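Trullar Helpdesk
Ticket: Label printer drops off network, Trelolwood site
Status: Resolved (monitoring)
Opened by: Tamara Jitaru
Assigned: Mircea Lungu
Priority: 3

Tamara Jitaru, 8:40 am
Dispatch label printer gone again. Shows offline on both PCs, power light is on. Turned it off and on, came good for one label then dropped. We have courier pickup at 2 so bit urgent. Vasilică is handwriting labels in the meantime and his handwriting is what it is.

Mircea Lungu, 8:55 am
Can you print the config page from the printer itself? Hold feed button till it blinks, let go. Need the IP off it.

Tamara Jitaru, 9:10 am
Done. Ends in .41. Is that right?

Mircea Lungu, 9:14 am
No, should be .60. It's lost the static address and gone to DHCP. Queue on the PCs still points to .60, hence offline. Setting it back from here, don't touch anything for 5 min please.

Mircea Lungu, 9:31 am
Static back on. Test label sent, can you confirm?

Tamara Jitaru, 9:33 am
Yep came out. Bit faint down the left side but readable.

Tamara Jitaru, 10:20 am
Offline again. Same thing, config page says .41.

Mircea Lungu, 10:26 am
OK so it's not saving. Either settings aren't being written or something's resetting it. Did anyone power it off between?

Vasilică Jitaru, 10:30 am
I did, to change the roll. Sorry. Didnt know I wasn't meant to.

Mircea Lungu, 10:34 am
No you're right to, it should survive that. Found it I think, firmware is the old one, known to forget network settings on power off. Escalating to Hye-jin for the update file.

Hye-jin Ryu, 11:05 am
File is on the shared drive, Parar folder. Do it over USB, not network. If it stalls at the progress bar leave it alone, it can sit there a good while. Clear the job queue first, last site had 2000 labels come out after the reboot.

Mircea Lungu, 11:50 am
Queue cleared, update run over USB from the left hand PC. Static set to .60, saved, powered off and on 5 times. Held every time. Also reserved .60 on the router so it gets the same adress either way.

Tamara Jitaru, 12:15 pm
Printing fine, caught up before pickup. Faint side is still there tho. Also attaching the pic.

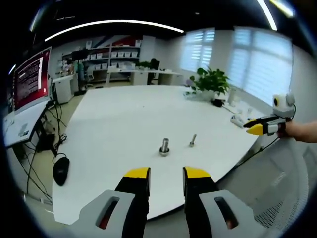 Attachment 1: two metal bolts, white table

Margareta Nedelcu, 12:40 pm
Got it, thanks. Record updated.

Mircea Lungu, 1:05 pm
Faint side is probably the print head, wipe with the alcohol pen from the kit, printer off and cooled down first. If no better log a new ticket under Ghiză, sorry Ghiță, they do the hardware. Leaving this one on monitoring till end of December then will close.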